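Making the Bed: A Report on Fitted Sheets in Small Rooms
Demetrio Cuesta
Household Studies project, Gollora College
Oct 13, 2018

Aim
My aim was to find out how smooth a fitted sheet can be made by one person of ordinary patience. My supervisor suggested I pick a topic close to home, and I couldn't get much closer than the bedroom.

Setting
The bedroom is in a share flat on Urquijo Street. The bed is large and the room has not been consulted about this. A tall white wardrobe with plain, handleless doors stands beside it, leaving a narrow gap at one end where a small white block has settled in. The sheet is grey, a colour I chose in January because it was on special.
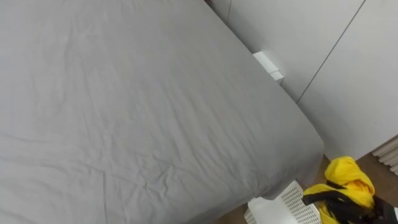 Walking room matters more than the textbooks let on. Most of them assume you can stroll around the mattress, tugging as you go. I did the far side on my knees, from on top, which creases the very thing you are trying to flatten.

Method
I tested 2 approaches, each done 4 times. In the first, I fitted neighbouring corners one after the other. In the second, I worked diagonally, as my grandmother recommends and my flatmates dispute. After each go I smoothed the sheet with my forearm and gave it a mark out of 10. 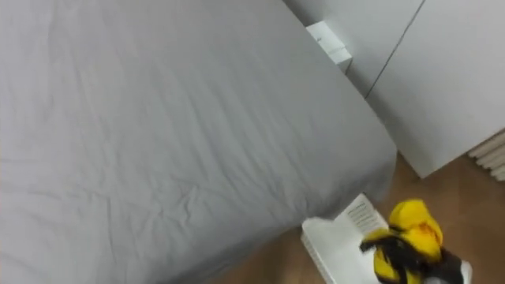 Results
The diagonal approach averaged nearly 7. Neighbouring corners averaged 5, and once ended with me holding a fourth corner that had no interest in its mattress. Shallow creases were left in the middle whichever way I went.

Limitations
I was the only judge, and my marks got kinder towards dinner. I'd also like to repeat the work with the bed moved further from the wardrobe, if my flatmates will help lift it. So far they have asked for a copy of the report instead.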